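Cut Flowers and Water
Notes for Session 2, Growing and Arranging for Beginners

By Citlali Cuautle
23 March 2019

Print this page | E-mail this page

Last time we got as far as the stem, and I promised we would go inside it. This is my favorite session of the course, so forgive me if the notes run long!

Start with the living plant. Water comes in at the roots, goes up through a bundle of very fine tubes called xylem, and leaves through tiny pores in the leaves and petals. The leaving is what does the pulling. As water evaporates at the top, it drags the column of water below it upward, all the way from the soil. The tubes themselves are dead cells, hollow and open at the ends, and there is no pump anywhere in the plant. I have been teaching this for years and I still think it is wonderful.

Now cut the stem. The pulling doesn't stop, so for a moment the stem draws in whatever is at the cut end, and if that happens to be air, you get a bubble in the tube. We call this an air lock (the textbook word is embolism). A rose with an air lock can droop while standing in a full bucket of clean water. People blame the grower or the store, and often it is just a bubble sitting an inch above the cut.

What to do at home

Cut again. Take an inch or so off the bottom with a clean, sharp knife or good bypass shears, then put the stem straight into the water. Kitchen scissors tend to squash the tubes on soft stems like tulips. A slanted cut is handy mainly for keeping the end from sitting flat on the bottom of the vase. You will read in older books that you should smash woody stems with a hammer. Please don't do this to your lilac. Crushed tissue feeds bacteria, and a clean cut with a short slit up the middle works at least as well.

Strip every leaf that would sit below the waterline. Leaves rot quickly under water and the bacteria then clog the tubes from below, a second kind of blockage and a much more common one than the bubble.

Let them drink before you arrange. This is called conditioning. A deep bucket, a cool dark spot, a few hours or overnight. Hefin Llewellyn, who grew for market at Cistow before he retired, picks at first light and has the stems in buckets before he has his coffee. His sweet peas last and last.

Temperature

Cold slows everything down: breathing, opening, water loss, bacteria. Most temperate flowers keep well at 38 degrees Fahrenheit, and that is where Hefin ran his cooler. Tropical flowers are a different story. Anthuriums and many orchids are damaged by that sort of cold and go dark at the edges, so leave them out on the counter. Keep your flowers out of the fruit drawer too. Ripening apples give off ethylene, a gas that tells a carnation to curl up and quit.

Lukewarm water is fine for a first drink, and bulb flowers are happy with cold.

Food

The little packet has three jobs. Sugar feeds the bloom, an acid lowers the pH so water moves up more easily, and something in there keeps bacteria down. Use the amount of water printed on the packet. Half the water does not make the flowers twice as happy, and too much sugar can burn the leaves. As for pennies and aspirin, I have tried them both and would save the penny. Fresh water every other day and a clean vase will do more for you than anything in the medicine cabinet.

Awkward customers

Daffodils leak a sap that is hard on tulips and several other flowers. Stand them alone in their own water for a few hours, and don't re-cut them when you move them over.

Poppies and other milky-sapped stems get a quick sear with a flame, or a few seconds in very hot water.

Hydrangeas can take in some water through the flower head itself. If one flops, lay the whole head in cool water for half an hour — it often comes back in a way that makes people gasp.

Tulips keep growing after they are cut and bend toward the light. You can fight this or you can enjoy it. I enjoy it.

For next time

Buy or pick one bunch of anything and split it between two matching jars. Re-cut one half and leave the other alone. Give them the same water, the same windowsill, and about 10 minutes of your attention over the week. Write down the day each stem droops. Last June the class brought in 40 stems between them, and the argument over what counts as drooping was the best part of the evening.
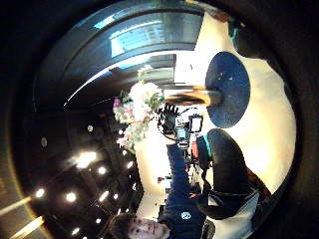
Bring your notes even if both jars did exactly the same thing, and bring the stems as well if they are still fit to travel. We will slice a few lengthwise and look at the tubes with a hand lens.

Last updated: 23 March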